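## 4. Does the success check mean anything?

Elínborg Gunnlaugsson and I took over the Vornovska task set in February, with the training code already written. The earlier group claimed their policy "solves" the control box. I don't think their numbers show that, and I'm not sure ours do either.

We had 2581 recorded attempts. After removing the ones with missing joint data we kept 2000 for training and held back 212 for testing. The rest were unusable. We trained 3 policies from different random seeds, using the Tinden settings unchanged.

The trouble is the scoring. An attempt passes if the gripper closes on the right control and the arm then moves by more than a set amount. Nothing in that rule looks at where the control ends up. A policy could grip a toggle switch, slide off it and still be marked as a pass. For the push buttons this hardly matters, but for the rotary knob it matters a lot.

### 4.1 The knob

The green knob has a pointer and a ring of white numbers round it, so the final setting could be read from the head camera if the fingers were out of the way. At the moment of gripping they are right on top of it.

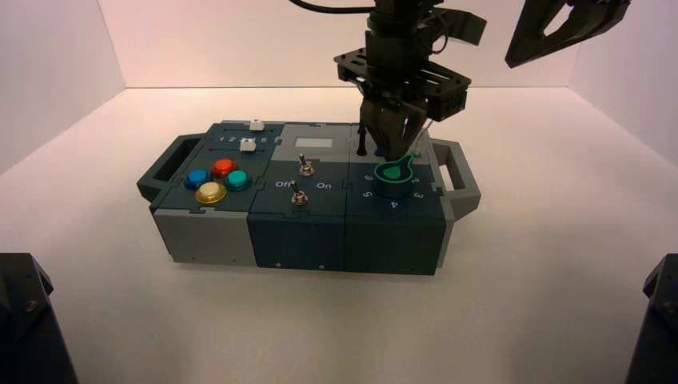

We tried scoring by wrist angle instead, on Vídalín's advice. It assumes the fingers don't slip, and that is the very thing we wanted to test. The two scores disagreed often enough that I wouldn't quote either without the other.

### 4.2 What I would change

The arm should back off before the final picture is taken, and a person should read the dial. Elínborg thinks this is too slow for a full test run. She may be right, but until it's done I would leave the word "solves" out of the Florkemard summary.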